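# New good-practice code for picking robots leaves a lot to good faith

BROTTON, 20th December — A voluntary code for testing robots that pick loose items out of bins was published this morning, and the people who wrote it would like buyers to start asking for it by name. Whether buyers should is another matter.

The Clatska Code, named after the town where the drafting group first met, runs to 40 pages. It tells companies and labs how to set up a picking trial, what to write down while it is going on, and what they may claim afterward. It covers the gripper, the bin, the items, the cables, the fastening of everything to everything else, and the person standing next to it. It does not cover what happens to anyone who ignores it, and that is the part most readers will look for first.

Yasuo Miyazaki, who chaired the drafting group, said the aim was modest.

"We kept reading claims that could not be compared," he said. "One team picks soft toys. Another picks boxes, all the same size, laid out in a row. Both of them print a success rate in large type. A customer has no way to tell what either number means."

It's hard to argue with that. Anyone who has sat through a sales pitch for a picking cell knows the pattern: a short video, a big percentage, and very little about how many tries were left out. The code's answer is a trial of 500 picks, announced in advance, with every failed attempt counted. A pick that drops the item on the way out is a failure. So is a pick that brings up two items when one was asked for. If a person reaches in to nudge something, the attempt is void, and the nudge has to be logged.

The items themselves are supposed to be mixed. At least nine types must be in use over the course of the trial, among them something soft, something see-through, something with bristles or a rough surface, and something with an awkward shape. The drafters say see-through items were the subject of the longest argument, with several companies asking for them to be optional. They stayed in. It is one of the few places where the text has some teeth.

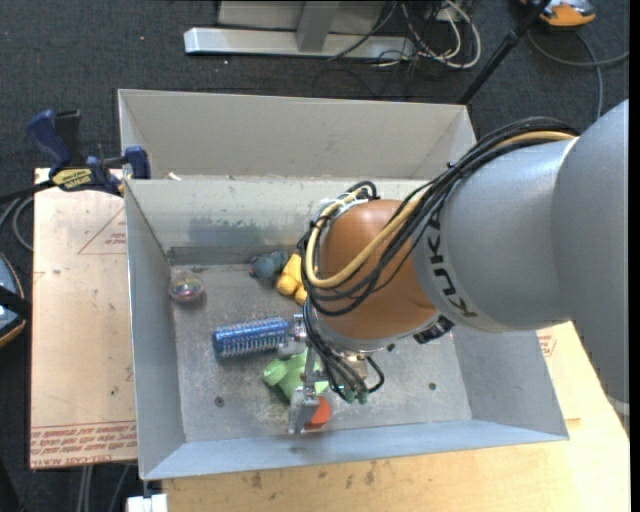 Then there is the matter of how a test station is put together. The code says a bin has to be fixed so that it can't shift when the gripper touches the wall or the floor. Clamps are allowed. The word "secure" turns up again and again in this section and is never given a value. There is no push test and no load figure, just an instruction that the operator should "be satisfied." An operator with a deadline is easily satisfied.

Cables get two pages. Hoses and wires that run along the arm must have enough slack for the wrist to turn through its full range, and they must be checked before each session for rubbing, pinching and loose fittings. They should also be kept from hanging between the camera and the items where possible. "Where possible" is doing heavy lifting there. Earlier drafts had a flat requirement, according to Asuka Hayashi, a test engineer at Driradwood who sat in on the meetings, and it was softened in September after complaints about cost.

"I would have kept the hard version," Hayashi said. "If a hose blocks the view, you get a worse result, and you should either fix it or report it. But I'd still take this over what we had before, which was nothing at all."

Driradwood, which builds picking cells for warehouses, has said it will follow the code for all of its published results starting next year. It is the largest of the companies to sign. It also had a seat at the drafting table from the first meeting to the last, as did most of the other signers. The group says anyone could have joined. Joining meant paying your own way to Clatska for each session, and the list of people who did so is about what you'd expect. There were makers and lab people, and one person speaking for those who load and clear the bins.

That person was Bhavana Pillai, a shift lead from Brotton with long experience working beside industrial arms. She pushed for the section on people, and it is the plainest writing in the document. Nobody puts a hand in the bin while the drives are live. The stop button has to be within reach of the place where the operator stands, and that place has to be marked. Cords on the floor must be routed away from the walking path or covered. Whoever resets the items has to be someone other than the person watching the controls, unless the arm is locked out.

"Most of the close calls I've heard about weren't during a pick," Pillai said. "They were in between. Somebody leans over to put the toys back, and somebody else thinks they're done."

Her section is also the one with the weakest follow-up. Close calls are to be written in a log kept at the site. The log doesn't go anywhere. It isn't sent to the drafting group or shown to customers, and a company can sign up without ever letting an outsider read it. Pillai asked for a yearly summary to be made public and was outvoted. She signed anyway, she said, on the promise that it would be looked at again.

Checking is the other soft spot. A company that wants to use the code's name sends in a form stating that it has followed the rules. The form is free. No one visits. The group may ask for the raw records of a trial, and the company has 300 days to produce them. That is a very long time in a business where the gripper in this year's brochure may be gone by next year's.

Miyazaki defended the window. Small labs, he said, can't drop everything to dig out old files, and a shorter limit would have scared them off. He said the group expected honest mistakes far more often than cheating. Pressed on what would happen in a case of cheating, he said the company's name would be taken off the list. The list is on the group's website. There is no plan to announce removals.

Some of the stronger praise has come from people who had no part in writing it. Misaki Nishimura runs a small test lab in Nagano and has been trying out the draft on her own equipment. She likes the record sheet, which asks for the state of the bin floor and walls, the lighting, the finger type, the starting arrangement of the items and the time since the arm was last calibrated.

"Scratches and stains on the metal can confuse a vision system," she said. "We knew this, but we never wrote it down. Now there is a box for it, so we do."

She was cooler on the headline trial. Her lab ran the full 500 picks twice, once with the items tipped in at random and once with them spread out by hand. Both are allowed. The code only asks that the method be stated, and it doesn't ask for it to be stated anywhere near the result. In Nishimura's view, a spread-out bin and a heaped bin are different tests and shouldn't share a name. She sent a comment saying so and got a polite reply.

That gap matters more than it may sound. Items that lean on each other are the hard part of the job. A toy half under another toy, or a brush lying across two others, is where grippers tend to miss or drag. Give each item its own patch of floor and most arms look clever. Under the code as published, a company can do the easy version, put the method in a footnote on the last page, and print "Clatska Code" beside the score with a clear conscience.

The drafters know about this. Notes from their last meeting, which were released along with the code, list "bin density" as an open item for the second edition. Outside checks are on the same list, along with Pillai's yearly summary and a fixed test for clamps and mounts. No date has been set for that edition and no one has been named to lead it.

Yuto Hamada buys equipment for a mail-order firm that has been stung before. He said he would use the code mostly as a source of questions. His next request for bids will ask every seller for the complete trial record, the starting arrangement and the close-call log, whether or not the code says they have to hand it over.

"If they've done the work, it costs them an email," he said. "If they tell me they'll have it in 300 days, then I've learned something too."

The code can be downloaded free of charge from the drafting group. Comments on the first edition are open, and the group says all of them will be read. It hasn't said whether they will be published.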